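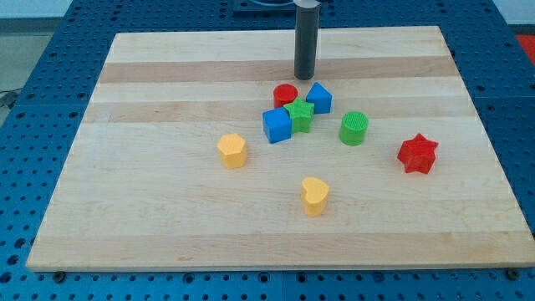

Block Pusher FAQ: the August stall fault

I run the block-pushing bench at Rarosora, and I've been getting the same handful of emails ever since the arm started stopping dead halfway through a push. So I'm putting the answers in one place! Last updated August 4, 2023.

What exactly went wrong?

The arm would be sliding a block along just fine, then the finger would dip a hair too low, press into the maple and stall. The controller (ours is a Zudumov) threw fault 1073, which the manual calls "axis overload" and leaves at that. We got it 39 times before I pulled the plug on unattended runs.

Did anybody get hurt?

No. One of those stalls let go all at once, though, and the yellow heart shot off the board and across the room. I was at my desk, thank goodness, but that's why the glasses rule exists now.

So was it the software?

I sure thought so! I spent 2 days rereading motion code that was perfectly fine. Then Oluf Vigfúsdóttir came over from Pondumham, laid a straightedge on the board and showed me the light coming through under it. The wood had cupped. The height we'd taught the arm at one corner was wrong for the middle, and the middle is where the blocks always seem to end up.

Isn't the board bolted down?

It is, with dark bolts at the front corners, down to the blue perforated table. I'd cranked mine way too tight, which didn't help the cupping one bit. Snug is plenty.

How do I check my own setup?

Clear the blocks off, put the arm in slow mode and touch off at 6 spots, including the center. Write the heights down. If they don't agree, use the highest one for your floor and add your clearance on top of that. Please don't average them -- I did, and got a fresh scratch for it.

Can I just clear the fault and keep going?

Please don't. Clearing it turns the motors back on while the finger may still be loaded against the wood. Hit the stop, go into manual and jog straight up. Hands stay off the board until the tip is well clear, even if the green star is sitting right there begging to be straightened.

Does it matter which block it's pushing?

Not for this fault. I got it with the cubes and I got it with the cylinders. The stars are a pain for other reasons (they like to spin), but that's a separate page.

Should I swap the maple for something else?

I'm keeping mine for now. Ingvarsson sells a flat plate that would fit, and I've asked for a quote. Until it comes, I redo the touch-off every morning before the first run. If your numbers look strange, send them to me along with the fault log and I'll take a look.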